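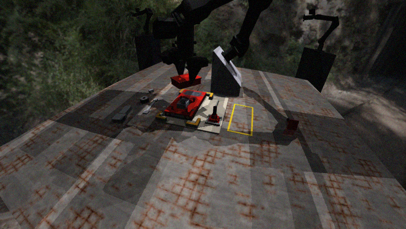
Last updated: November 16, 2022

People keep asking what I do when I'm not at work, so I'm putting it in a thread I can pin.

I'm Jordan Rowbotham. I write billing software for a small company called Sumico. The job is fine. I'm out by 5 most days and I don't check email at home.

Three evenings a week I row. I started in May of last year after my knee gave out on running. The club is on the Dosness side of the reservoir and you can join without any experience. I had none.

I row bow seat in a double with Corina Coman. She has been at it since high school and calls the strokes. I'm still late at the catch when I get tired. We finished 38th at our last head race, which was better than the one before.

In winter we're mostly on the machines upstairs. I don't love it but I go. I listen to audiobooks, mainly history, and I'm partway through a long one on canals.

The other thing is the viola. I played as a kid, quit at 15, and picked it up again when my aunt left me hers. I take a lesson every other week with Mr. Dvořáček, who is patient and doesn't let me skip scales.

I also play in a community string group. Weddings now and then, one free concert before the holidays. If you know a cellist who can make Thursday-type evenings, or really any weeknight, send them my way. We're down to one.

Music I listen to: old soul, string quartets, bluegrass, a lot of film scores. I don't care for musicals. I've been taken to a few and that hasn't changed.

Food: I cook on weekends and eat the same soup until it's gone. Beans, greens, whatever sausage is on sale. I have around 300 recipes saved and make maybe ten of them.

I live with a gray cat named Botham. He came from the shelter with a different name and didn't answer to that one either. He's 11 and sleeps on the viola case, so I keep it shut.

Things I'm bad at: returning calls, parking, remembering birthdays. If I missed yours, text me the date and I'll write it on the kitchen calendar.

Messages are open if you row, play, or live near the reservoir. I'm not looking to change jobs, so recruiters can skip me. I answer most people within a couple of days, longer if there's a race that weekend.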